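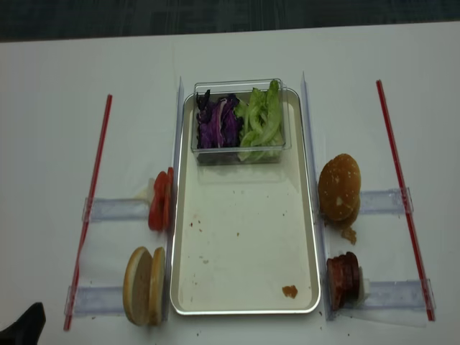
## Lunch at your desk: notes for the Friday talk, 11 May 2018

Start when the door's closed. Say hi, thank Shona Katene for getting me on the schedule (and for the projector cable!).

**Opening bit**

So I worked at Tondholm for years and I ate lunch at my keyboard pretty much every day. I was proud of it, too. I thought it made me look busy. Then in April I went back through my bank statements and added up what I'd spent on sandwiches in a year, and it came to $2,267. For sandwiches! Most of which I can't remember eating.

Pause here. People usually groan. Let them.

**How I got going with packing food**

- Tried the big Sunday cook-up first. Hated it. By Wednesday the pasta tasted like the fridge.
- Then I switched to prepping parts, no full meals. Purple cabbage and lettuce are my base, and I shred the cabbage on Sunday night while something's on TV.
- Cabbage holds up way better than lettuce. Lettuce gets bought again midweek, no way around it.
- Dressing goes in its own jar. Ask who's had a dressing leak in a work bag. (Tell the Pletcombe train story, but the short version, I ran over last time.)

**The part about leaving your desk**

This is the bit I care about most, so slow down.

When the Bandine office opened, they put the lunch table right by the windows and I still didn't use it for months. I felt guilty getting up. What got me over it was having food I wanted to eat, plus one other person to eat it with. We set a calendar block, 2 days a week, and called it "Mahuika budget review" so no one would book over it. Shona knows. It's fine.

I eat slower now. I also stopped raiding the snack drawer at four, and my afternoons are less foggy. I'm no doctor, that's just me.

**Ask the room**

- What's the saddest lunch you've had at work?
- Who has a lunch buddy already?
- If you've got 50 minutes, where do you go?

Take three or four answers, then move on even if it's going great.

**Handout**

Shopping list is on the back, recipes on the front. Cabbage slaw first, then the chickpea one. The peanut sauce has a typo: it's one tablespoon of vinegar, NOT one cup. Say this out loud twice.

Leave ten minutes for questions. Leftover handouts go on the shelf by the kitchen.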